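Etemis Help Community
Home > Products > Prenar > Simulation > Evaluation license
4 min read
Posted in June by the Hendodlow facilities desk

Is the Prenar simulation package suitable for evaluating a two-arm household robot before purchase?

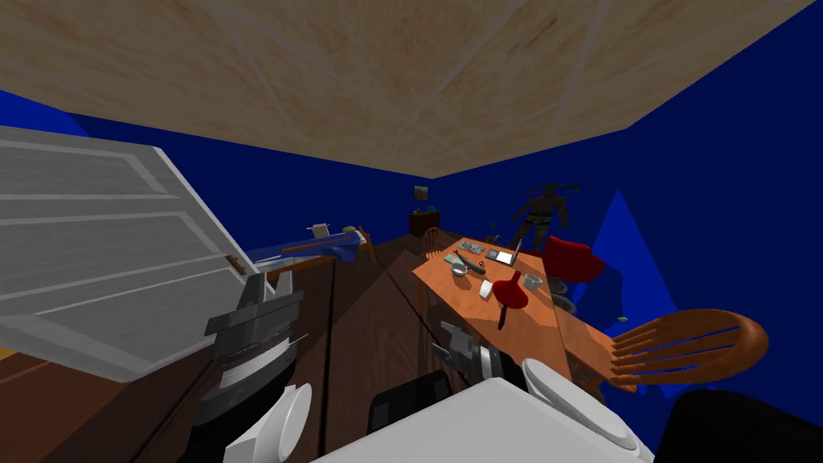
Prenar household room, rendered view: the two arms of the robot near the dining table.

Our organization operates residential training apartments and is considering the purchase of one two-arm mobile robot for table clearing and light tidying. Before any hardware is ordered, we have been asked to complete a trial in simulation. Etemis has offered us the Prenar package under an evaluation license, with the household room set included. The quotation lists 166 room layouts and a license fee of 3000 dollars for the term.

We have installed the package and opened the first of the dining layouts. The room loads with a bed, cabinets, chairs and a wooden table holding a laptop, a tray, a mug, a cup and several smaller items. We would be grateful for guidance on the following points.

First, whether results obtained in these rooms may reasonably be presented to a purchasing board as evidence of how the robot would perform in an apartment. Second, whether the clutter on the table can be set by the user or is fixed for each layout. Third, whether the horizon in the robot's view can be leveled. In our session the room appears strongly tilted, and one small green item appears to float in the air near a chair. We do not know whether either matter affects the results.

We have no programming staff. The trial would be carried out by two members of the facilities desk using the supplied menus.

Posted by Hendodlow facilities desk

Faulkner Integration Services
Certified Prenar reseller

We have supported the household set since its second release and can respond to each point.

Simulation results may be presented to a board provided that they are described accurately. The package is well suited to questions of reach and clearance: whether the arms can get to the far side of a table, whether the base can pass between the furniture, and whether an open door will obstruct the robot. It is less reliable on grip. Contact between the fingers and smooth, rounded objects is simplified, and a pick that succeeds in Prenar should not be reported as a pick that will succeed on a real mug. We advise clients to report reach and grip in separate tables.

The clutter can be changed. Open the Layout menu, choose Surface Items, and select either Fixed or Shuffled. In Shuffled mode the items are placed again at the start of every run. For a purchasing trial we recommend roughly 600 runs in Shuffled mode, divided evenly among at least 8 layouts. A smaller number will produce figures that vary too much from one batch to the next.

As to the tilt, the view follows the mounting of the selected camera. Under View, choose Level to Floor. This changes the display only. If your trial includes a control policy that works from the camera image, leave the original mounting in place, as leveling the display will not alter what the policy receives.

An item that remains in the air should be treated as a placement fault until checked. Use Tools, then Settle Objects, before the first run. If the item does not move, note the layout number and submit it through the support form. Runs in which the item lies outside the path of the arms may be kept.

Etemis user 8
Member

We used the same license last year. The menus are adequate for staff without programming experience, but the export is not. It produces one file for each run and these must be joined by hand. Please ask whether the reporting add-on is included in your quotation. In our case it was charged separately and the fee was not mentioned until we requested an invoice.

I agree with the previous reply regarding grip. Our board was shown a combined success rate and later asked for the trial to be repeated.

Prenar account holder, education tier
Member

It worked fine for us. Make sure the graphics driver is current. I am not certain about the green item, but restarting the layout cleared something similar on our machine.

Related topics: Room layouts | License terms | Exporting runs | Support form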